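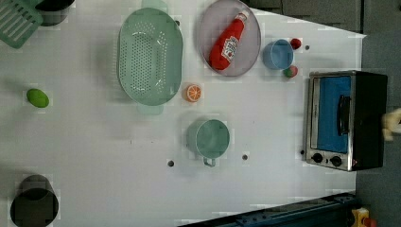
How to sort out a play kitchen before it takes over your house

Our toy kitchen bits had been living in one big bag behind the sofa since May, and every time someone wanted the ketchup the whole lot got tipped on the rug. Solomiia Derkach, who has more children than me and a far tidier front room, told me to stop buying storage and have a proper sort first. So I did, and it's made such a difference that I've written down the way I do it now. You need an hour, a table, a washing-up bowl and a box with a lid. That's it!

Step 1: Get everything on to a table

Not the floor. I used to do this on the floor and I just ended up sitting in the middle of it with bad knees. A plain pale table is lovely for this because small things show up on it (the fruit is always what goes missing at ours). Tip the bag out, then spread things apart so you can see each one properly. Nothing stacked, nothing inside anything else - if you leave a cup in a pan it will still be in there at bedtime.

Step 2: Big things first

I start with the bulky pieces, as they decide what size of box you want. For us that means the toaster oven, the green colander, the pot and the plate. Put them down with gaps in between and let the little food fill the spaces. There's no need to be neat, and you're going to pick it all up again in a minute anyway.

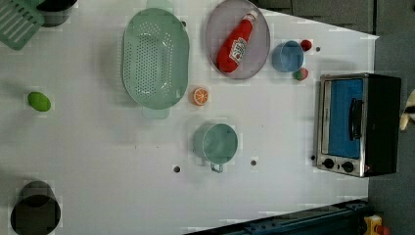
Colander, plate and pot with plenty of space round them, and the orange slice in between.

Step 3: Check each piece over

Pick things up one at a time. I run a thumb round the rims and handles feeling for sharp bits, and give anything with a cap a twist. Cracked plastic goes straight in the bin, however much begging there is. If you've got a toy oven, open the door and have a look inside. I once found half a rice cake in ours, and I'd rather not think about how long it had been there.

Anything that takes batteries wants its battery cover checking too. Make sure the screw is done up tight, and put those toys to one side so they don't go in the bowl by mistake.

Step 4: Wash the plain plastic

Warm water, a squirt of washing-up liquid, and an old toothbrush for the colander. All those holes! Rinse well and leave things upside down on a tea towel. Squeezy bottles are a pain because water gets in and then sits there, so I only ever wipe those with a damp cloth.

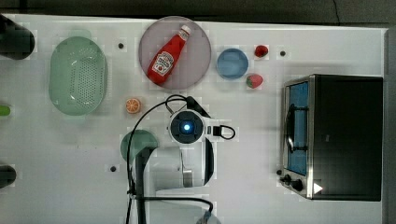
Toys with electrics or stickers get the damp cloth as well. Go gently on paper labels, working from the middle outwards, or the corners start to lift and small fingers will do the rest. Then leave the whole lot until it's properly dry. I go and have a cup of tea at this point and usually forget about it until lunch.

Step 5: Make little groups

You can do this any way you like. My first go was by colour, which looked gorgeous and was completely useless. What works for us is sorting by game:

Breakfast: toaster oven, plate, cup
Soup: pot, colander, whatever veg is about
Shop: fruit, bottles, anything you can put a price on

The ketchup goes with breakfast. I've given up arguing. 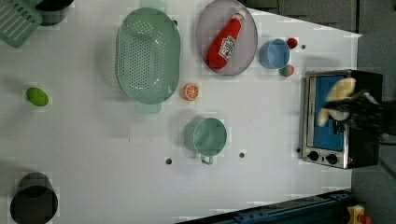
Ketchup on its plate, next to the colander, with the cup and small fruit close by.

Step 6: Box it up

I bought a 32 litre box with a lid from Votby, and the groups go in with the heavy things at the bottom. The tiny food has its own drawstring bag on top. My friend Natália uses two smaller crates, one for pans and one for food, which is probably better if your children are still too small to lift a big one.

Leave a few pieces out for playing with. We keep one group on the low shelf and swap it when they get bored, and the rest stays in the cupboard with the lid on.

How often?

I do the full sort every couple of months, and a quick wipe when something looks sticky. If there's been a tummy bug in the house, wash the lot straight away and do the inside of the box too.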